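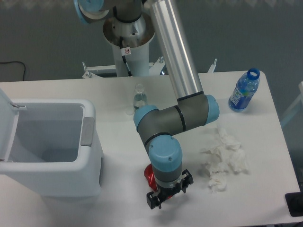

Kuren lança programa de separação de resíduos na origem nos escritórios de Stokerbridge

Stokerbridge, agosto – A Kuren, empresa de serviços de limpeza e gestão de resíduos, anuncia o arranque do programa Mesa Limpa, destinado a escritórios, salas de reuniões e espaços de refeição partilhados. O programa começa em setembro em 14 edifícios do parque empresarial de Stokerbridge e abrange 1.812 postos de trabalho.

O objetivo é recolher garrafas, latas e embalagens junto ao local onde são usadas, antes de se misturarem com restos de comida e papel. Numa fase de ensaio realizada no edifício Clakent, a Kuren recolheu 960 quilos de embalagens ao longo de 127 dias úteis. Os resíduos foram pesados à saída do edifício e encaminhados para triagem.

Cada sala aderente recebe um caixote com tampa basculante e um folheto com as regras de separação. Os modelos de menor dimensão podem ser colocados sobre a mesa durante reuniões e refeições e voltam depois ao seu lugar no chão ou na copa.

As regras são as seguintes:

Garrafas de plástico: esvaziar, espalmar e voltar a colocar a tampa.
Frascos e garrafas de vidro: esvaziar e deixar no contentor próprio do piso.
Invólucros e sacos de plástico: sacudir as migalhas e depositar com as embalagens.
Latas: esvaziar; não é necessário lavar.
Guardanapos usados e restos de comida: lixo indiferenciado.

A recolha é feita ao fim da tarde, depois das 18h00, pelas equipas que já asseguram a limpeza dos edifícios. As garrafas com líquido são esvaziadas na copa antes de seguirem para os contentores. Não há alteração aos horários de limpeza nem custos adicionais para os clientes com contrato em vigor.

Os caixotes são fornecidos pela Samuel, fabricante de equipamento para escritório, que assegura também a substituição de tampas e pegas danificadas durante o período do contrato.

As empresas instaladas em Stokerbridge que pretendam aderir podem fazê-lo na receção do edifício Clakent, entre as 9h00 e as 17h00. A inscrição deve indicar o número de salas e o piso. Os primeiros caixotes serão entregues na última semana de agosto.

Sobre a Kuren

A Kuren presta serviços de limpeza, recolha e encaminhamento de resíduos a escritórios, escolas e estabelecimentos comerciais. Tem sede em Stokerbridge.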